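How Can a Radio Talk Around the World?

Have you ever shouted to a friend across a big field? If the field is too big, your voice fades away before it gets there. Radio waves can go much farther than a voice, and some of them can even hop over an ocean, which still makes me smile after all these years of listening.

People who talk by radio just for the fun of it are called amateur radio operators, or "hams." They have to pass a test first, and then they get a call sign, a little bit like a license plate for your voice. No two hams in the whole world have the same one!

A mirror in the sky

Radio waves like to travel in straight lines, but the Earth is round like an orange. So how does a wave get to the other side? High above us, more than 60 miles up on many days, there is a part of the air that the Sun has filled with electricity. It is called the ionosphere (say eye-ON-oh-sfeer). Some radio waves go up, bend, and come back down again far away, a bit like light bouncing off something shiny.

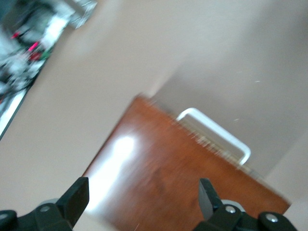

Why night is different

During the day, the lowest part of the ionosphere soaks up certain waves like a sponge. After sunset that part fades, and those waves can travel much farther. One Thursday night in January my friend Mathis Bailly, who lives in Husville, heard a station 3801 miles away, and he was so excited that he forgot his cocoa on the stove.

Try it yourself

Ask a grown-up for an old AM radio. Turn the dial slowly at lunchtime and write down every station you hear. Then do the same thing after dark, in the same room, with the radio pointing the same way. Now turn the radio sideways, nice and gently, and listen again. Did a station get louder? There is an antenna inside many of these radios, and it hears better in some directions than in others, so do take your time and try them all.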